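Picture box drags fine, but the text inside my list box won't scroll once I make it draggable

Posted by Mendholm in Desktop Programming, Forms and Controls

Hello all, and sorry in advance if this has been covered before – I did have a good look through the older threads over a cup of tea and came away more muddled than when I started.

I'm writing a little program for our walking group which lets you arrange photos of paths on a form and then pick a route name from a list box beside them. The pictures can be dragged wherever you like, and that side of it works beautifully. The trouble is the list box. I would like people to be able to move that as well, so I put some code in its MouseDown event to shift the Left and Top values as the mouse moves. Now every time somebody tries to choose a route, the whole box slides off with the pointer, and the selection jumps about while it does so.

I've tried ignoring any movement of less than 10 pixels, which helped a bit, but it feels like a bodge. The form is set to 200 by 100 in its own units, if that makes any difference.

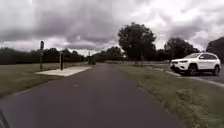 Asphalt path with grass on either side

What I'd really like is for an ordinary click to choose a route as normal, and for moving the box to be something you do on purpose. Is there a tidy way of doing that, or am I asking too much of a list box? Many thanks to anyone who can spare the time.

Grovirley

You aren't asking too much at all, and I remember getting in just the same tangle with my first proper program. The list box wants the left button for itself, so leave it alone and use something else for moving. My favourite is to test the Button value in MouseDown and only begin the move if it equals 2, meaning the right button. Store the X and Y you were given at that moment, then in MouseMove add the difference to Left and Top, and clear your flag in MouseUp.

Do check that your form's scale and the mouse values are in the same units before you do the sum. Mine weren't, and the box shot off into the corner – it took me a whole evening to spot it!

Skurnisero

Just lock it in place. Users never move things anyway.

Wuyts

Grovirley's way is sound, but people on laptops do find the right button awkward, so let me offer another. Put the list box inside a frame that is slightly taller than it is, leaving a strip showing along the top, and write "Routes" on the strip. Then put your dragging code on the frame and take it out of the list box altogether. Anything inside the frame travels with it, so you won't need to move the list separately.

One small thing to watch: the list box has to be drawn inside the frame to begin with. If you draw it on the form and then slide it over, it will look right but stay behind when the frame moves. Cut it, click once on the frame, and paste it back in. You can also drop your 10 pixel test once this is working.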